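Nostus Table Set: data card
Maintained by Dorian Charpentier

Contents
506 episodes of tableware handling with two arms, recorded at the Wullier lab. 276 of them have been checked by a second person.

Rules for the table
1. Keep the tape grid as it is. If one strip lifts, replace only this strip, in the same colour.
2. Before each episode, the cells in front of the tray must be clear.

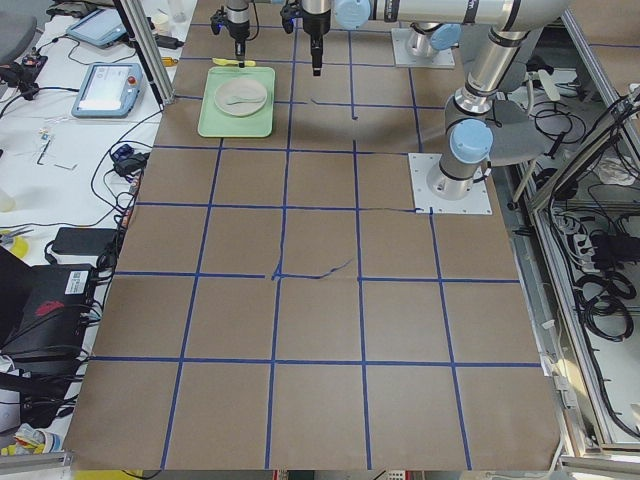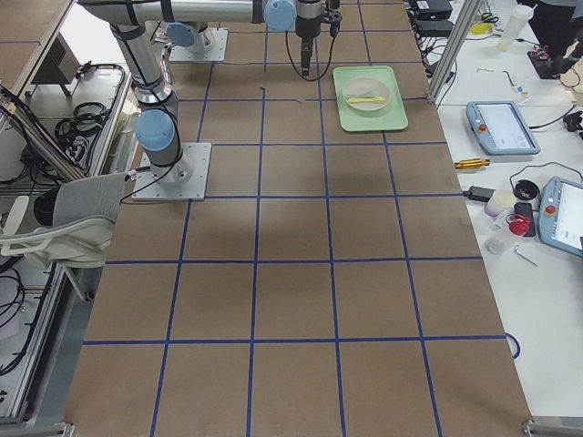
3. Stay at arm's length from the emergency stop while the arms are moving.
4. Failed episodes are kept and labelled, never erased.

Licence
Free for research. Please write to us before any other use.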